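Predeo 木料与表面处理记录，随数据文件一起发布。内容是家用木台面打磨、上油和日常养护的笔记，外加一张可以直接导入表格软件的 CSV。

## 范围

只收室内用的实木台面：餐桌、书桌、工作台。户外家具、地板和厨房砧板不在内。砧板接触食物，用油的要求不同，混在一张表里容易误用。

贴皮板材有单独的一列标记（`veneer`），值为 `1` 的行请不要参考打磨步骤，表皮很薄，磨穿了没法补。

## 目录结构

```
data/
 surfaces.csv
 oils.csv
notes/
 sanding.md
 stains.md
CHANGELOG.md
```

`surfaces.csv` 每行是一块台面的一次处理。同一块台面翻新过几次就有几行，用 `top_id` 关联。

## 字段说明

| 字段 | 含义 |
|---|---|
| `top_id` | 台面编号 |
| `species` | 树种，不确定时填 `unknown` |
| `grit_last` | 最后一道砂纸目数 |
| `oil` | 所用油品，对应 `oils.csv` |
| `wait_min` | 上油后到擦净的分钟数 |
| `coats` | 遍数 |
| `remark` | 自由文本 |

`species` 一列里深色木材的判断最不可靠。染过色的松木和胡桃木只看颜色常常分不开，要看端面和背面。没有翻过来看的，一律填 `unknown`，不要猜。

## 打磨

表中多数台面止于 300 目。硬木可以到 400 目，再往上油就不太吃得进去，表面发亮但不耐水。砂纸始终顺着纹理走，横向的划痕在干木头上看不出来，上了油才显。

每换一道砂纸之前先吸尘，再用微湿的布擦一遍。布擦过后木毛会立起来，等 30 分钟，干透了再继续。

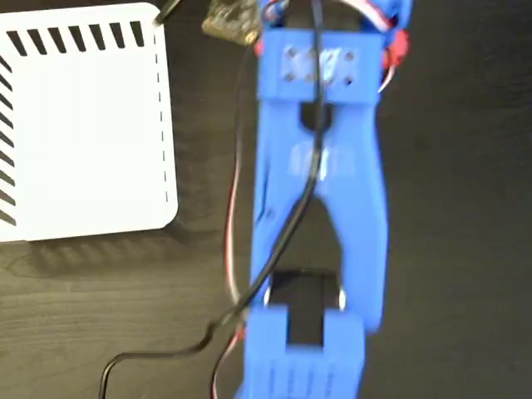

读者来信里有一封署名 Halard，说照着 400 目磨完一张橡木书桌，第一遍油几乎浮在面上，退回 300 目重磨之后才正常，他建议在表里注明油的稠度。这条意见已经采纳，`oils.csv` 新增了 `viscosity` 一列，取值为 `thin`、`medium`、`thick`。旧记录里没有写稠度的留空，没有回填。

## 上油

油要薄。用不掉毛的棉布蘸少量，顺纹推开，等 15 分钟，把没有吸进去的全部擦掉。留在表面的油会发黏，几天都干不了，只能用溶剂擦掉重来。

两遍之间隔一夜。冬天室温低的时候多等一天。

擦过油的布不要揉成团扔进垃圾桶。亚麻籽油一类的干性油氧化时放热，布团有自燃的危险。摊开晾在室外，或者泡水后装进带盖的金属罐。

## 污渍

- 水杯白圈：先放着，过一天再看，浅的会自己退。不退的用软布蘸一点油顺纹擦。
- 墨水：越早吸干越好，不要来回抹。渗进去的只能局部打磨。
- 铁锈黑斑：含单宁的木头碰到湿铁器就会发黑，草酸溶液可以褪，操作时戴手套，之后用清水擦净。
- 蜡滴：等它变硬，用塑料片刮，不要用刀。

## 已知问题

1. 编号以 `S` 开头的记录来自 Skumex 旧表，砂纸目数用的是另一套标号，换算后可能差一档。
2. De Graaf 提供的部分没有 `wait_min`，统一留空。空值不等于零，做统计前请先过滤。
3. `remark` 里中英文混用，没有做过统一。
4. 十月之前的文件有几处把 `coats` 写成了中文数字，读入时会变成文本类型。

## 读取

```python
import pandas as pd
df = pd.read_csv("data/surfaces.csv", dtype={"top_id": str})
df["coats"] = pd.to_numeric(df["coats"], errors="coerce")
```

`top_id` 要按字符串读，有些编号以零开头。

## 提交新记录

一次提交只放一块台面。`remark` 里写清楚处理前的状况，有旧漆的要写明是怎么去掉的。只凭商品标签得知的树种，请在后面加 `(label)`。

## 许可

数据和笔记以 CC BY 4.0 发布，转载时写明来自 Predeo 即可。油品的安全说明以包装上的为准。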